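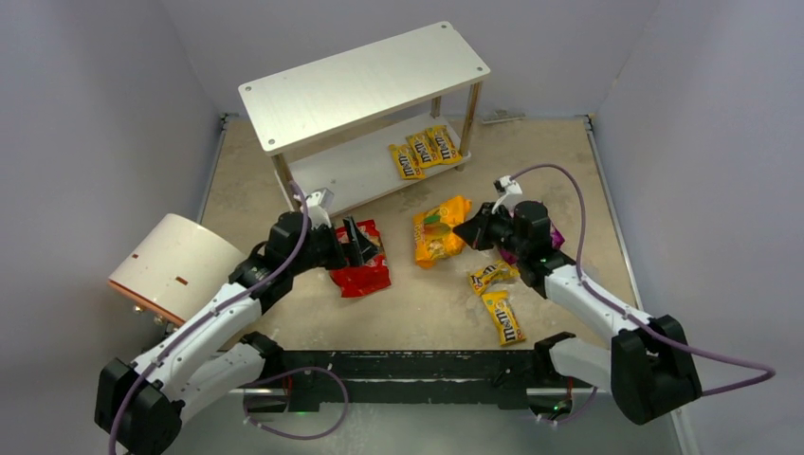

Minutes of the staff meeting, Clovness snack packing and shelf filling, Dornville site

January 17, 2024, canteen, start after the morning shift

Chair: Clementina Serrano
Minutes: Deolinda Mendes
Present: morning shift, two persons from the afternoon shift, maintenance, personnel office
Absent with notice: the night shift lead

## 1. Minutes of the last meeting

Accepted with one correction. Under point 3 it was written that the shelf filling cell "will replace" the second table. The correct wording is "will work next to" the second table. Deolinda apologized for the mistake and will send the corrected page to all shifts.

## 2. Shelf filling cell

Clementina reported on the two-arm cell. It is being taught to take mixed snack bags and small packets from the work surface and place them on the two-level shelf. The trial continues with M&M's packets and larger bags together, as in the Magalhães orders.

Maintenance explained the present difficulties:

- Shiny wrappers. The cameras on the wrists do not always find the edge of a bag when the light is strong. Request to change the lamp above the cell. Agreed.
- Puffed bags. The grip force must be lower for these than for the small packets. Two settings are now saved, and the operator chooses between them on the screen.
- Lower board. Placing there is slower than on the top board, as the arm must come in between the supports. A higher shelf was proposed, but the customer shelf has a fixed height, so the proposal was dropped.
- Cables. They must be checked by hand at the beginning of each shift. One clip was already changed last week.

The afternoon shift asked how many trays the cell has finished without help. In the last test of 100 trays, 54 were finished without help. For 21 trays a person had to straighten a bag and the cell then continued. The other trays were stopped and packed by hand. Clementina said that these numbers are not good enough for normal production and that no date for normal production is fixed.

## 3. What changes for the people at the tables

This point took the most time.

The personnel office confirmed in front of everybody that no contract at the Dornville site will be ended because of the cell. There was a question if this is also valid for the temporary contracts which finish in August. The personnel office could not answer this today and will give the answer in writing before the next meeting.

Four colleagues will be trained as cell operators - two from the morning, two from the afternoon. Interested persons write their name on the list at the shift office. Several people asked that the places are not given only to the youngest. Clementina agreed that length of service and wrist or shoulder complaints will be considered first, and the rule will be hung next to the list.

The operator pay was discussed. The morning shift is of the opinion that watching the cell, correcting it and also filling the material is more responsibility than table work, and should be paid one step higher. Clementina supports this but cannot decide it alone. She will bring it to the Brudarham office.

One colleague from the second table said that the work beside the cell is more lonely, as you stand with your back to the others and it is hard to talk. It was agreed to turn the operator desk so that it looks to the tables. Maintenance will check if the power cable is long enough.

It was also asked if the wrist cameras record the operators. Maintenance answered that the pictures are used for finding the bags and are erased at the end of the trial week. The morning shift wishes to have this on paper. Agreed, see tasks.

## 4. Breaks and handover

With the cell running, the operator cannot leave at the same time as the table team. For the trial, the second operator takes over for the break. If there is no second operator, the cell is stopped. It is not allowed to ask a table colleague without training to "keep an eye on it".

Handover between shifts: ten minutes, paid, with the handover book.

## 5. Tasks

- Written answer on temporary contracts: personnel office
- Operator pay step, question to Brudarham: Clementina Serrano
- Sheet about the camera pictures: maintenance
- Lamp and operator desk: maintenance
- Corrected page of the last minutes: Deolinda Mendes

## 6. Other

The coffee machine on the afternoon side is again out of order. The second microwave stays where it is.

Next meeting: same place, the day will be announced on the board.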